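June, afternoon, lounge corner

Second try with the bin liners. Last week I wrote that the liner from Clotum "holds well", and I want to correct this. It holds well when the bin is empty. When we put paper and a few cups inside, the edge slides down on one side, and after this the trash goes between the liner and the wall of the bin. Then you must take everything out by hand, which I did 2 times before lunch.

So today I compare two ways of folding. In the first way, the liner is folded over the rim by only a hand's width, and the rest stays inside. In the second way, it is pulled down over most of the outside, so the can looks black almost to the floor and only the white band at the base stays visible. The second way is ugly, Nahuel Garrido says, but I prefer it. I put 700 g of mixed paper inside and pulled the bin by the rim across the carpet, from the sofa to the door. The short fold slipped at the second pull. The long fold did not move. 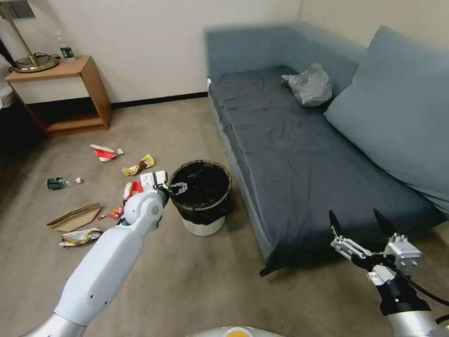 The place of the bin is also a question. Beside the sofa is good for people who sit, but the navy sheet hangs over the front of the seat down toward the carpet, and if the bin stands too close, the sheet gets caught under it. I moved the bin a little away and wrote "BIN" on a piece of tape for the floor. The tape does not stick to this carpet. I will ask Bustos if they have the other kind, with the cloth back.

Other things from the same corner:

- The sheet on the sofa should be pulled flat each evening. It has wrinkles again and the crumbs collect in them.
- The light blue cushion stays against the right side. Please do not use it to sit on the floor.
- Plastic bags: we must decide where they go. A bag left on the seat is not trash and not storage, and I never know if I can throw it away. My proposal is the drawer by the door.
- Vacuum under the L part of the sofa. I could reach only 70 cm with the short tube.

Liners remaining from the Clotum roll: 8. The Gaditik ones are thicker, but they are cut too narrow for this can and I had to stretch the edge with both hands. One tore. I put the roll back in its box and marked it "small bins only".

Nahuel asks if we should just buy a can with an inner ring that holds the liner. Maybe yes. Vestbridge has one in the catalog, but the diameter is not given, so I wrote to them -- no answer yet. Until then, long fold for everybody, and please press the air out before you let go of the liner.

To do next: repeat the pull with something heavier at the bottom, and check if the long fold makes it slower to change the bag.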